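4. Simulation test: operating a countertop appliance

The Ondley task set covers household and shop-floor chores. Our group took one of the kitchen chores: reach the appliance, pull its front by the knob, and return to the start pose. Training used 2743 simulated episodes on the Vachon cluster.

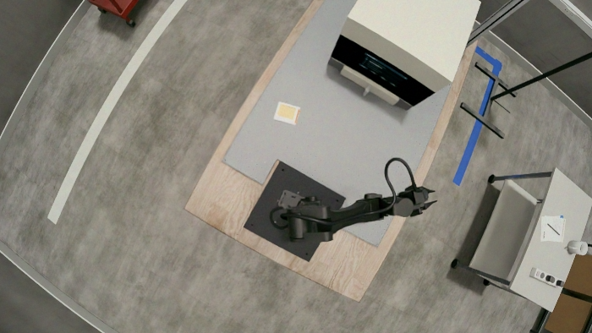
Success was scored only when the arm completed the full sequence without a reset. Over 40 trials per policy, the better policy finished 17 and the baseline finished 2. Most failures were in the approach. The arm is bolted at the near end of the table and the appliance stands at the far end, so the two-finger gripper has a long reach to a small knob. Errors in wrist angle grew with distance.

A success count of 17 does not support unattended use in a home. The Draston controller also stopped on several near-contacts that a person would ignore. Transfer to the real arm in the Trerville lab is planned for November, with the knob position varied between trials.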